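旧台钳翻修记录:钳口、丝杠与软垫

2019年9月17日
分类:工具 / 维护

二月在 Lembridge 的旧货集市上买了一台 Fankhauser 台钳,一直放在地下室的架子底层,最近才腾出时间拆开。型号铭牌已经磨平,铸件侧面只剩厂名的凸字,底部有一个铸号 321,查不到对应的目录。从结构上看是普通的平行钳,固定钳身在后,活动钳身在前,丝杠穿过活动钳身,螺母藏在固定钳身内部,底座可以转动,由两侧的锁紧手柄固定。

买的时候检查过三件事。第一是铸件有没有裂纹,重点看固定钳身与砧面交界的地方,以及活动钳身导轨的根部。旧台钳的裂纹常被油漆盖住,用指甲刮一刮,再拿小锤轻敲,听声音是否发闷。第二是丝杠螺纹的磨损,办法是把钳口开到一半,推拉活动钳身,感觉轴向空程。这台的空程偏大,但正反转都能咬住,螺纹没有滑牙。第三是钳口能不能闭合平行,在两片钳口之间夹一张薄纸,左右两端分别抽。左端抽不动,右端能抽出来,说明要么钳口板没装平,要么导轨已经磨偏。卖家报价里把这一条折了进去,所以成交价不高。

拆解

台钳拆起来没有太多步骤。先把活动钳身逆时针摇到底,脱出螺母,整个往前抽出来。抽的时候要托住,活动钳身比看上去重得多,滑出导轨的瞬间容易砸手。固定钳身内部的螺母由一颗从底部穿上来的螺栓固定,需要先把钳身从转盘上卸下来。转盘中心还有一颗螺栓,螺栓头部锈死,渗透油放了一夜才松动。

丝杠前端的挡圈是用锥销固定的。锥销有方向,敲反了会越敲越紧。两端直径用卡尺量一下,从小头往大头的方向冲。我手上这颗小头在下,表面被前任主人铆过,先用锉刀修平,再用冲子打出来。

丝杠上的旧润滑脂已经干成硬壳,混着铁屑,呈黑褐色。用煤油泡过以后拿铜刷清,牙底要用竹签剔。这部分最费时间,清了一个下午,牙底的硬脂不清干净,新脂加进去也只是浮在表面。

除锈与底漆

铸件表面的漆分三层,最外面是一层刷得很厚的绿色磁漆,中间是腻子,最里面才是原厂漆。原厂漆接近灰蓝色,附着力仍然很好,所以只去掉了外面的磁漆和已经起鼓的腻子,没有追到裸铁。小件用柠檬酸溶液浸泡,大件用钢丝轮。柠檬酸浸泡后的零件必须立刻中和、冲洗、吹干,放着自然晾会在几分钟内返锈。

导轨面、螺母座、转盘的配合面不上漆,用胶带贴住。底漆喷了两遍,面漆喷了两遍,间隔按罐身说明。漆膜完全硬化需要 7 天,期间没有装配。以前急着装过一台小台钳,转盘一锁紧就把漆压出一圈印子,后来只好返工。

钳口板

钳口板是可拆的,每片由两颗沉头螺钉固定。原来的钳口板是网纹钢板,中间部分已经磨平,边上还留着完整的菱形纹。右端漏纸的原因在这里找到了:右侧螺钉孔后面夹着一小片铁屑,把钳口板垫歪了。去掉铁屑,清理贴合面,重新装上以后再抽纸,两端阻力接近。导轨本身的磨损比预想的轻。

螺钉换成了新的。旧螺钉的一字槽已经豁口,其中一颗是钻头打出来的。钻孔取断钉的要点是先打正样冲眼,用左旋钻头低速进给,很多时候钻到一半螺钉自己就退出来了。这次也是如此,没有用到取钉器。
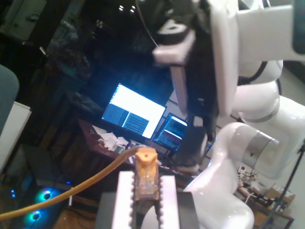 网纹钢口对钢件没有问题,对铝、黄铜、木头和已经加工好的表面就不合适了。钳口的纹路说到底是用局部的高压强换取切向阻力:齿尖先接触工件,压入表面一点,工件想滑动就得让材料变形。齿越尖、间距越大,单齿压强越高,咬得越牢,留下的印子也越深。照片底部那个白色夹具,两片立着的钳口内缘就开了一排细小的锯齿,下面是一块深灰色的底座;如果把这种细齿的形状搬到台钳的软钳口上,齿距小,接触点多,每个齿尖分到的力就小一些。我照这个思路做过一对硬木的齿形衬板,用三角锉沿着内边逐个锉出齿口,夹软木条时比平板衬板稳,夹铝管时齿尖很快就被压扁,和平板没有多少区别。齿形衬板适合夹不在乎轻微压痕、但表面偏滑的东西,其他场合还是用下面几种。

软垫的几种做法

软钳口的目的是隔开钢口与工件,同时尽量不损失夹紧的稳定性。这两个要求互相牵制。垫材越软,越不伤工件,但在侧向力下越容易蠕动,锯或锉的时候工件会跟着晃。以下是目前轮换着用的几种,按使用频率写。

铝角。取等边角铝,长度与钳口一致,搭在钳口上沿,靠折边挂住。优点是刚性好,定位准,适合锉削。缺点是铝面会嵌进铁屑,嵌进去以后就变成了砂纸,反而比网纹钢口更容易划伤工件。每次用之前要拿刷子扫,嵌得深的用单面刀片挑掉。角铝的内角通常带圆角,而钳口上沿是直角,两者贴不实,需要把钳口上沿稍微倒一下棱,或者在角铝内角走一刀浅槽。我选择后者,不想动钳口板。

硬木。用的是 Nestwood 一套书架拆剩下的榉木隔板,锯成两条,背后嵌小磁铁吸在钳口上。磁铁孔比磁铁略深,胶固定,表面低于木面,避免磁铁先受力被压碎。木衬板的纹理方向要横着走,即纤维与钳口长边平行。竖着用的话,上沿悬出部分受力时会沿纤维劈开。木衬板属于消耗品,表面压花了就刨一刀,刨到太薄再换。

橡胶。材料来自一块 Petness 的宠物餐垫,家里的猫不肯用,一直卷在柜子里。厚度均匀,一面光一面有浅纹,裁成条以后用双面胶贴在薄铝板上,再挂到钳口上。橡胶面摩擦力大,夹涂漆件和塑料件很可靠,做轻的打磨没有问题。锯切时不行,锯条一回拉工件就跟着摆。油污会让橡胶表面发粘,沾过煤油的那条已经鼓起来,扔掉了。以后凡是带油的工件都不再用橡胶。

皮革。旧皮带裁的,光面朝外。皮革介于木头与橡胶之间,耐油比橡胶好,压痕比木头浅。问题是厚度不均,一根皮带前后能差出肉眼可见的一截,贴好以后要用砂板整平。皮革吸潮,地下室湿度高的时候变软,夹持手感与冬天不同。

铜皮。薄紫铜板折成 U 形套在钳口上,弯折前退火。铜皮主要用来夹螺纹件,牙尖压进铜里,不会压坏螺纹。用一段时间以后铜会加工硬化,需要重新退火,加热到暗红再放进水里,表面的氧化皮用酸洗掉。

夹圆料

平行钳口夹圆料是两条线接触,工件可以绕自身轴线转动,也可以上下滚动。常见办法是在其中一片衬板上开 V 形槽,变成三条线接触。V 槽开在活动侧还是固定侧都可以,我习惯开在固定侧,原因是固定侧的位置不变,工件中心好找。竖槽用来夹竖直的杆,横槽用来夹水平的管,一块衬板上同时开一横一竖,交叉处会损失一段接触长度,短工件要避开交叉点。

薄壁管不宜直接夹。即使有 V 槽,夹紧力仍然集中在三条线上,管壁会被压成近似三角的形状,松开后恢复一部分。要么塞一根合适的芯棒,要么用两块对开的木块,合起来钻一个与管径一致的孔,再从中间锯开。锯路的宽度正好给出压缩余量。这种对开木块做起来很快,专管专用,我抽屉里已经攒了一堆,侧面用铅笔写着管径。

受力位置

夹持偏心是台钳导轨磨损的主要来源。工件只夹在钳口一侧时,活动钳身受到一个水平面内的扭矩,导轨两侧间隙全部偏到对角。短时间、小力矩没有大碍,长期如此导轨就磨出喇叭口。解决办法是在另一侧垫一块厚度相同的东西。我做了一组阶梯垫块,硬木的,从薄到厚共 15 级,挂在钳口旁边的钉子上,用时挑最接近的一级塞进去。级差不必太细,木头本身有弹性,差一点可以吃掉。

竖直方向也有同样的问题。工件夹得太高,钳口上沿受力,活动钳身会向上翘,丝杠与螺母之间的间隙越大越明显。表现为手感已经很紧,工件下端却仍然能晃。这时候继续加力没有用,应该把工件往下放。确实放不下去的,在钳口下部垫一条等厚的料。

加长套管不要用。手柄长度是按丝杠强度配的,套上一截管子,弯的往往是手柄,也可能是丝杠的前端轴肩。这台台钳的手柄就有一处弯,估计是前任主人套过管子。我把它放在两块木头之间校直,弯曲处留了一点残余,不影响在孔内滑动,就没有再修。

装配与润滑

装配顺序与拆卸相反。螺母先不拧死,把活动钳身推入导轨,摇进丝杠,来回走几趟,让螺母自己找到位置,再把底部螺栓拧紧。如果先拧紧螺母,丝杠可能与导轨不平行,表现为开口小的时候轻,开口大的时候沉,或者反过来。拧紧以后再走全程,感觉阻力是否一致。第一次拧完,中段略沉,松开后在螺母座一侧加了一片薄垫片,阻力变得均匀。

润滑脂用普通锂基脂,丝杠上薄薄一层,牙底见脂即可。导轨面改用机油,理由是导轨暴露在外,脂会粘住锉屑,结成研磨膏。丝杠下方有导轨遮挡,积屑较少,但也不是没有。锯铸铁时掉下来的粉末最细,会顺着缝隙进去,锯完要用吸尘器吸,不要用气枪吹,吹只会把粉末送到更深的地方。

转盘的锁紧面保持干燥,不加油。加了油锁不住,敲击时会慢慢转走。转盘中心螺栓加一点脂,防止下次再锈死。

空程的处理没有做。螺母的牙已经磨薄,靠调整解决不了,要换就得找原厂件或者自己车一个。台钳不是定位机构,空程只影响反转松开时要多摇一段,对夹紧没有影响。量了一下空转的角度,从夹紧反向到开始后退,手柄大约要走过一个明显的扇形,用久了会习惯。

安装

工作台是旧的,台面木料够厚,但前沿下方有一道横撑,螺栓孔不能随便选。台钳的位置有一条通用规则:固定钳口要略微伸出台面前沿,这样夹长料时料可以一直垂到地面。底座有 4 个安装孔,前面的两个恰好落在横撑上,于是横撑下方局部铣平,加了一块钢板作背板,分散螺母的压力。没有背板时,木头受压会慢慢凹陷,螺栓隔一段时间就松。

高度按肘高来定。站直,小臂放平,握拳抵住下巴,肘部刚好碰到钳口上沿,锉削时前臂水平。我的工作台偏低,底座下面垫了一块硬木,四边比底座大一圈,倒了角。垫木的纹理横向放置,并且刷了油,防止一侧受潮翘起来。装完以后用手锤在砧面上敲了几下,整张台子有一点共振,声音来自后腿与墙之间的缝隙,塞了木楔。

目前的使用情况

装好以后主要做的是锉削和攻丝,也夹过一次门锁的锁体。攻丝时铝角够用,锁体用的是皮革。新装的钳口螺钉在用过一段时间后回紧了一次,旋进去不到半圈。漆面在活动钳身前端已经碰掉一小块,是手柄末端的球头落下来砸的,准备在手柄两端各套一个 O 形圈。

还剩两件事没做:一是把横槽 V 形衬板重新做一块,现在这块的槽底没有清根,夹细料时会顶到槽底;二是给衬板做一个架子,眼下几副都叠在窗台上,铝角压着皮革,已经压出了印子。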